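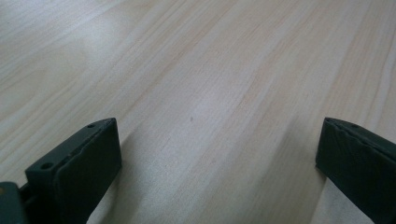 Stemgate hand-held gripper kit: pads and general impressions

stillwater_bench
We are looking at buying the Stemgate hand-held kit for recording table tasks, and I can't find much beyond the product page. Two fingers with dark pads, you squeeze, the camera sees both tips. Has anyone used one for more than a few weeks? I mostly want to know about the pads and whether support answers mail.

nthampi
We have had two since August. The aluminum parts and the trigger are fine. The pads are the weak point. The material is soft, which helps with mugs and spoons, but it creases and then starts to come apart on the contact face. I log our sessions and the first pad I replaced had 1,051 grasps on it. I would call that low for the price.

kong_x
1,051 of what, though? If you are pinching boxes with sharp corners you will chew up any soft pad. We run ours on cloth and plastic cups and are still on the original set.

nthampi
Mixed kitchen items. No knives, no cardboard. Mostly glass and wood.

kong_x
OK, that is lower than I would have guessed.

Ah-rin W.
I did a comparison for our lab between Stemgate and the Brikside kit. Brikside uses a harder pad that lasts longer, but it slips on anything smooth. I would still pick Stemgate for glassware. My complaint is that the pads don't wear at the same rate. On the wood table the left one has a torn, frayed inner edge with shreds hanging off it, and the right one only has a small ragged flap at the bottom corner.
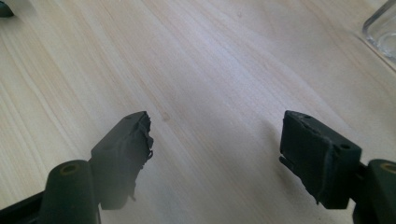
Support told me to swap them as a pair. I don't agree with that, as the pads are sold in pairs only and you end up throwing out a good one. I now keep the better halves in a bag and match them up later. It has worked so far, though you do need to check that both tips close flush.

stillwater_bench
Thanks, useful. How long did support take to reply?

Ah-rin W.
Same afternoon the first time. The second time I had to write again.

qjiang
I disagree about mixing old and new pads. The older one is more compressed, so the object sits off center when you close, and you will see it in your data. We lost a batch that way. Replace both and count it as a running cost. Each set takes 11 minutes to change once you have done it a few times, and most of that is the small screws.

nthampi
11 minutes is about what I get too. Use your own driver. The one in the box rounded off two screw heads for me.

kong_x
Has anyone tried third-party pads? Tudura lists a set that is supposed to fit.

qjiang
Tried them. The holes line up but the pad is thicker, so the fingers don't close all the way on thin things like a sheet of paper. Fine for cups. Stemgate pads are $26 a pair and Tudura is $19, so you don't save that much.

stillwater_bench
I think we will order one kit and two spare pairs and see how it goes with our objects. Does the calibration need to be redone after a pad change?

qjiang
The manual says no. I do it anyway.

Ah-rin W.
I only redo the open and closed positions. The camera doesn't move when you change pads, so the rest can stay as it is.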